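홈 | 지역 | 교통 | 관광 | 오피니언 | 독자투고

[오피니언] 드런스테드 선착장, 배부터 늘리자는 말에 반대한다

여름마다 같은 얘기다. 8월만 되면 드런스테드 선착장 앞에 줄이 생기고, 상인회는 배를 늘리자고 하고, 군청은 검토하겠다고 한다. 검토. 몇 년째 검토.

이번엔 좀 다르긴 하다. 유람선 업체 주미스(Zumis)가 포스톨베르그 섬 노선을 하루 4회에서 10회로 늘리겠다고 신청서를 냈다. 정원은 한 척에 100명. 그럼 하루 천 명이 섬에 내린다. 포스톨베르그 주민은 246명이다. 화장실은 선착장에 한 동. 물은 저녁 여섯 시만 되면 수압이 떨어진다. 이거 다들 아는 얘기 아닌가?

나는 관광객이 싫은 게 아니다. 우리 집도 민박으로 먹고산다. 근데 순서가 틀렸다. 물하고 쓰레기, 그다음이 배다. 작년 여름 쓰레기 배가 못 들어온 며칠 동안 부두 뒤쪽 냄새, 손님들이 먼저 짐 싸서 나갔다. 후기는 아직도 인터넷에 남아 있고.

업체 설명회도 가 봤다. 자료는 얇았다. 하수 얘기 한 줄, 소음 얘기 없음. 새벽 첫 배가 다섯 시 반인데 엔진 소리를 어떻게 할 건지 물으니 "추후 협의"란다. 추후가 언젠데. 표 값 할인은 주민한테 해 준다고 하더라. 고맙긴 한데 할인 받자고 잠을 못 자나.
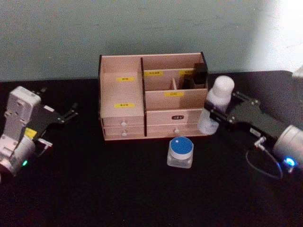

추덕수 씨는 생각이 다르다고 했다. 배가 하루 네 번이면 병원 한 번 다녀오는 데 하루가 다 간다, 관광객 때문이든 뭐든 배가 늘면 노인들이 제일 먼저 덕을 본다, 물 탓하다가 배까지 놓치면 누가 책임지냐는 것이다. 틀린 말 아니다. 나도 어머니 모시고 나갔다가 막배 놓쳐서 여관에서 잔 적 있다.

그래서 하는 말인데, 늘리려면 주민 배부터 늘리자. 아침 한 편, 저녁 한 편. 좌석 절반은 주민 우선. 그거부터 한 철 돌려 보고 물탱크 증설되는 거 봐서 나머지를 정해도 안 늦는다. 도시오 오다 씨가 설명회에서 비슷한 안을 냈는데 회의록엔 왜 빠졌는지 모르겠다. 군청은 답을 좀 해 줬으면 한다.

입도 인원 상한도 정해야 된다. 숫자를 먼저 박아 놓고 배편을 맞춰야지, 배 띄워 놓고 나중에 사람 막는 건 안 됀다. 항의는 결국 부두에서 표 받는 젊은 사람이 다 뒤집어쓴다.

의견서 접수는 이달 말까지. 읍사무소 2층, 오후 다섯 시에 문 닫으니 일찍들 가시라. 나는 벌써 냈다.

댓글 10 | 공유 4
인쇄하기 | 이메일로 보내기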